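About the Drullstead Bereavement Service

Supporting people through grief in Drullstead and the surrounding villages
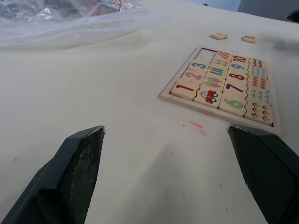 The Drullstead Bereavement Service offers free and confidential support to adults who have lost a relative, partner or close friend. It was founded by Markos Economou, a retired hospital chaplain, after the closure of the town's only counselling practice left local families with a long journey to the nearest help. The service is independent, has no religious affiliation and is open to people of every faith and of none.

Our work

Each person who contacts us is offered a first conversation by telephone or in person. After this meeting they may choose individual sessions, one of our small groups, or both. Individual support is available for up to 12 sessions, each lasting fifty minutes. Groups meet at Motmont House in the afternoon and early evening, and are arranged so that people with similar losses can meet one another. Separate groups are held for those bereaved by suicide and for those who have lost a friend, a loss for which many employers grant no leave.

There is no time limit after a death. Some of those we see were bereaved in the past month, while others come to us many years later.

In our last full year we supported 200 people, of whom 115 attended a group.

Our people

The service is led by its Director, Efe Adeleke, who joined us from adult social care. All counsellors hold a recognised qualification and receive regular supervision. Group leaders complete our own training course, which begins each May. Applications to train are welcome from those who have been bereaved themselves, provided that at least two years have passed.

The Bakalis Library

Our lending library is named after the Bakalis family, whose gift paid for the first shelves. It holds memoirs, poetry and practical guides on funerals, wills and returning to work. Books may be borrowed for six weeks and returned by post.

Confidentiality

Nothing said in a session is passed to another person or body without consent, except where there is a serious risk of harm. Written notes are kept securely and destroyed after seven years.

Referrals may be made by a doctor, an employer or the person concerned.

Page last reviewed: April 2020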